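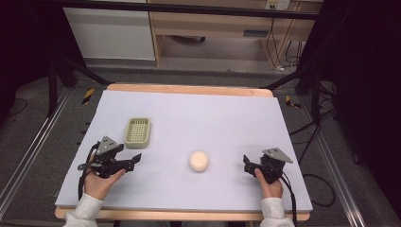 Measuring a slow leak at the water meter

The June bill was high again, so I spent an evening working out how much water we lose when nothing is turned on. The method is simple and needs no special tools.

Close every tap, stop the toilets from refilling and switch off the ice maker. Read the meter down to the last red digit and write it down with the time. Mine is a Gatorus, mounted low behind the furnace, so I read it with a phone and a torch. Leave it alone for as long as you can stand, then read it again.

I left ours from 10 at night until 6 in the morning. The difference was 13 litres. Over a month that comes to around 400 litres, a small share of the bill but enough to be worth chasing.

To separate the house from the yard line I closed the valve to the outside taps and repeated the test the next night. The reading did not move. That put the fault somewhere past the valve, and the culprit was the vacuum breaker on the Ridgeway hose bib, weeping down the siding behind the cedar. A new washer did nothing. I replaced the whole cartridge - the Fikau one fits, though the stem is slightly longer and the handle now stops short of vertical.

One caution on older meters: if the last digit is a printed zero, the smallest step you can see is much coarser and a single night may show nothing. Run the test over a weekend away instead.

I'll repeat it in October before I drain the line for winter.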